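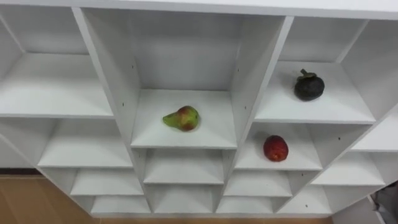 공유주방 수납·식품 보관 안전 점검표 (의견란 포함)

점검 장소: 코브덴(Covden) 공유주방 1층 조리실, 식료품 보관실, 뒤편 복도
점검일: 2025-02-22
점검 구분: 정기 점검 (지난 점검은 12월)
표시 방법: 양호 / 보완 / 불량 / 해당 없음

안녕하세요. 이번에도 아침 일찍 문을 열고 들어가 천천히 한 바퀴 돌아보았습니다. 지난 12월 점검 때 의견란이 너무 짧아서 무슨 말인지 모르겠다는 분들이 계셨기에, 이번에는 조금 길더라도 본 대로, 생각나는 대로 적어 두려고 합니다. 바쁘신 분은 '보완'과 '불량'만 골라 읽으셔도 괜찮습니다. 그래도 시간이 나시면 차 한 잔 드시면서 끝까지 읽어 주시면 참 고맙겠습니다.

1. 선반과 수납장

1-1. 선반이 벽에 고정되어 있는가: 보완
의견: 보관실 안쪽의 키 큰 선반은 위아래 모두 단단히 물려 있어서 손으로 밀어도 꿈쩍하지 않았습니다. 다만 문 옆 선반은 위쪽 고정쇠 나사가 헐거워져 있었어요. 제가 드라이버로 조여 두기는 했는데, 벽 속 칼블럭이 늙은 것 같아서 오래 버틸지는 모르겠습니다. 다음 달 안에 한 치수 큰 것으로 바꿔 주세요. 그때까지 이 선반 윗단에는 가벼운 것만 올려 주시기 바랍니다.

1-2. 무거운 물건이 아래 칸에 있는가: 양호
의견: 쌀포대와 식용유 통이 모두 맨 아래로 내려와 있었습니다. 12월에 그렇게 부탁을 드렸는데 다들 기억해 주셔서 얼마나 반갑던지요. 밀가루도 허리 높이 아래에 있었고, 꺼내는 길목에 걸리는 물건도 없었습니다.

1-3. 선반 모서리와 표면에 파손이 없는가: 양호
의견: 모서리를 손바닥으로 쓸어 보았는데 일어난 곳이 없었습니다. 닦을 때는 물을 흥건하게 쓰지 마시고 꼭 짠 행주로 닦은 다음 마른 행주로 한 번 더 훔쳐 주세요. 이음매로 물이 스미면 판이 부풀고, 한번 부푼 판은 아무리 말려도 제 모양으로 돌아오지 않더라고요.

1-4. 칸마다 이름표가 붙어 있는가: 보완
의견: 이름표가 떨어진 칸이 보관실에 꽤 있습니다. 접착 자국만 남은 곳도 있어요. 새 이름표는 서랍 둘째 칸에 넣어 두었으니 쓰시는 분이 직접 적어 붙여 주세요. 글씨는 조금 크게 부탁드립니다. 저처럼 눈이 침침한 사람도 있으니까요.

2. 식료품 보관

2-1. 과일과 채소의 상태를 확인하는가: 양호
의견: 무르거나 곰팡이가 핀 것은 따로 보이지 않았습니다. 익어 가는 과일은 서로 눌리지 않게 띄워 두시고, 바나나는 되도록 다른 과일과 떨어뜨려 주세요. 한쪽이 익기 시작하면 옆의 것도 덩달아 익어 버립니다. 감자와 양파도 각각 다른 바구니를 써 주시면 훨씬 오래갑니다.

2-2. 개봉한 식품에 날짜가 적혀 있는가: 보완
의견: 늘 이 항목이 제일 어렵습니다. 간장과 식초에는 날짜가 잘 적혀 있었는데, 참깨와 고춧가루, 그리고 누가 쓰시는지 모를 말린 허브 봉지에는 아무것도 없었습니다. 연 날짜만 적어 주시면 됩니다. 펜은 끈으로 매달아 두었는데 끈만 남아 있어서 새 펜을 다시 묶어 놓았습니다. 이번 펜은 제발 오래 있어 주면 좋겠습니다.

2-3. 알레르기 유발 식품이 구분되어 있는가: 양호
의견: 견과류와 밀가루 제품이 뚜껑 있는 통에 담겨 따로 놓여 있었습니다. 아이다(Ida) 제빵반에서 쓰시는 아몬드가루 통에는 빨간 띠까지 둘러 주셨더군요. 정말 잘하셨고, 다른 모임에서도 이 방법을 따라 해 주시면 좋겠습니다. 계량스푼은 통마다 하나씩 두고 섞어 쓰지 말아 주세요.

2-4. 세제와 식품이 떨어져 있는가: 불량
의견: 개수대 밑에 있어야 할 표백제가 식료품 보관실 바닥에 놓여 있었습니다. 잠깐 내려놓으셨다가 잊으신 듯합니다. 누구를 탓하려는 것은 전혀 아니고, 저도 그런 적이 있습니다. 그래도 이것만큼은 점검표에서 그냥 넘어갈 수가 없어 불량으로 적습니다. 표백제는 그 자리에서 옮겼습니다. 다른 병에 덜어 쓰는 일도 삼가 주세요.

3. 냉장고와 냉동고

3-1. 냉장고 온도가 5도 이하인가: 양호
의견: 안쪽에 넣어 둔 온도계로 확인했습니다. 문 쪽 칸은 여닫을 때마다 온도가 오르니 우유와 달걀은 안쪽에 두시기를 권합니다.

3-2. 날고기와 생선이 맨 아래 칸에 있는가: 양호
의견: 받침 접시까지 받쳐 두셔서 흐른 자국이 없었습니다.

3-3. 문 고무 패킹이 깨끗하고 밀착되는가: 보완
의견: 왼쪽 냉장고는 종이 한 장을 끼우고 문을 닫아 보니 아래쪽에서 종이가 술술 빠졌습니다. 패킹 골에 낀 부스러기를 칫솔로 파내고 나니 한결 나아졌지만, 완전하지는 않습니다. 킨유아(Kinyua) 설비에 방문을 부탁해 두었고, 날짜가 잡히면 문 앞 게시판에 적어 놓겠습니다.

4. 불과 전기

4-1. 가스 중간 밸브가 잠겨 있는가: 양호
의견: 모두 잠겨 있었습니다. 비눗물로 이음매도 확인했는데 거품은 올라오지 않았습니다.

4-2. 소화기 압력이 정상이고 앞이 비어 있는가: 보완
의견: 바늘은 초록색 안에 잘 있습니다. 그런데 복도 소화기 앞에 접이식 의자가 포개져 있었어요. 의자는 창고로 옮겼습니다. 조리실에는 K급 소화기가 따로 있으니 튀김을 하시는 모임에서는 위치를 미리 한번 보아 두세요. 기름에 불이 붙었을 때 물을 부으면 절대로 안 됩니다.

4-3. 멀티탭을 과하게 쓰고 있지 않은가: 보완
의견: 전기밥솥과 전기주전자가 한 멀티탭에 나란히 꽂혀 있었습니다. 두 가지를 함께 쓰실 때는 주전자를 창가 벽 콘센트에 꽂아 주세요.

4-4. 환기 후드 필터가 깨끗한가: 양호
의견: 풀니스(Flullness) 반찬 모임에서 지난주에 닦아 주셨다고 게시판에 적혀 있더니, 과연 반짝반짝했습니다. 이 자리를 빌려 고맙다는 말씀을 드립니다.

5. 바닥과 통로

5-1. 바닥이 미끄럽지 않은가: 양호
의견: 개수대 앞 매트가 살짝 말려 있어서 뒤집어 펴 두었습니다.

5-2. 비상구까지 길이 트여 있는가: 양호
의견: 뒷문까지 걸리는 것 없이 걸어갔고, 문도 안에서 쉽게 열렸습니다. 유도등도 켜져 있었습니다.

5-3. 발판 사다리가 안전한가: 해당 없음
의견: 수리를 맡겨 지금은 없습니다. 돌아올 때까지 높은 칸의 물건을 꺼내려고 의자를 밟고 올라가지 말아 주세요. 급하지 않으면 기다려 주시고, 급하면 키 큰 분께 부탁하시면 됩니다.

조치할 일
문 옆 선반 고정쇠 교체: 다음 달 안에
떨어진 이름표 다시 붙이기: 각 칸을 쓰시는 분
개봉 날짜 적기: 오늘부터
왼쪽 냉장고 패킹: 설비 업체 방문 후 재점검
표백제 보관 위치 안내문: 개수대 문 안쪽에 붙이기

덧붙이는 말: 구급상자의 화상용 거즈가 얼마 남지 않아 7장을 채워 넣었고, 일회용 밴드도 12장 더 넣었습니다. 쓰신 뒤에는 상자 안 쪽지에 표시만 해 주세요. 점검표 원본은 입구 옆 파란 서류철에 꽂아 두겠습니다. 고치거나 보탤 내용이 있으면 여백에 연필로 적어 주시면 다음 점검 때 챙겨 보겠습니다.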